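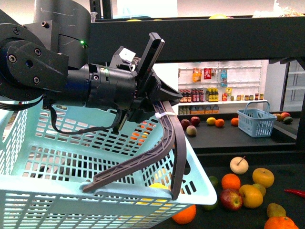 About Badmont

Badmont is an independent game studio and training centre based in Hamilton, Ontario. The company was founded by Dolores Montoya and Apolline Gautier, who had worked together on puzzle games for handheld consoles and wished to give new designers a place to finish and publish their first title. Both founders remain directors of the company.

Our Work

The studio develops games for phones and tablets. Our first release, Guretti, is a word game for two players who share a single screen. It was followed by Kotian, a strategy game set along a northern river, which is available in English and French. A third title, Paromo, is now in development and will be offered to schools and public libraries at no charge.

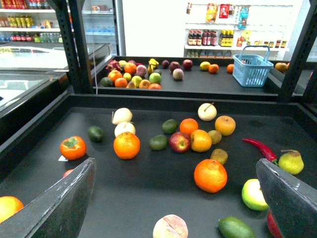 All of our games are sold at a single price. They carry no advertising, and players are not asked to make further purchases once a game has been installed. Each title is tested with players of different ages before release, and colour settings and text size can be adjusted in every menu.

The Designer Program

Badmont accepts applications to its designer program each January. The program lasts 66 weeks and is open to adults living in Canada, whether or not they have previous experience in the industry. Participants join a small team, prepare a working prototype and present it to a panel drawn from the studio and from outside publishers. Instruction covers level design, sound, budgeting and the preparation of a written pitch.

A total of 335 people have completed the program. Participants keep full ownership of the work they produce, and the studio may make an offer to publish a finished game under a separate agreement. Bursaries are available to applicants who would otherwise be unable to attend.

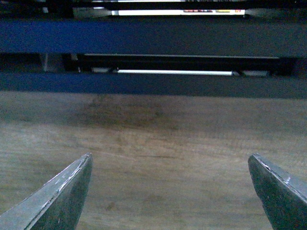
Wooden work surface with two gripper fingertips.

Governance and Contact

The directors are responsible for the management of the company and publish a short report to members of the program every year. Ms. Montoya oversees production and publishing. Ms. Gautier is head of training and receives all questions concerning admission. General enquiries may be sent through the contact form and are answered between 9 a.m. and 4 p.m.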